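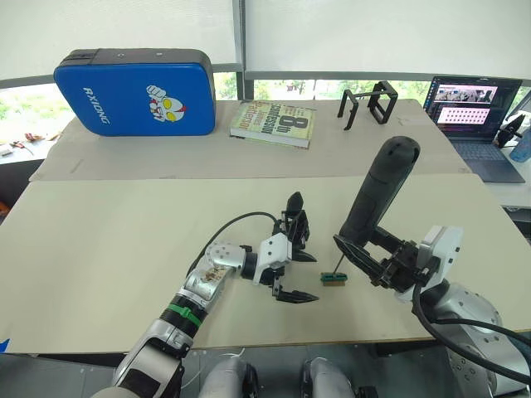 Sunday, blast log, Temenitz shelling

Re-ran the infrasound picks from the Bernport array for the night the depot at Plikow was hit. 108 detections, 30 of them above threshold on all 4 channels. Candela Marín's witness times (apartment residents, rumble then shaking) lag the first arrival by a few seconds, consistent with air wave after ground wave.

Event 3785 still unresolved. Could be artillery or a second aircraft pass. Brendan Coughlan wants it labeled "air strike"; leaving it as "unknown" until the Szabó station data comes in.

To do: fix clock drift on channel 2, redo back azimuths.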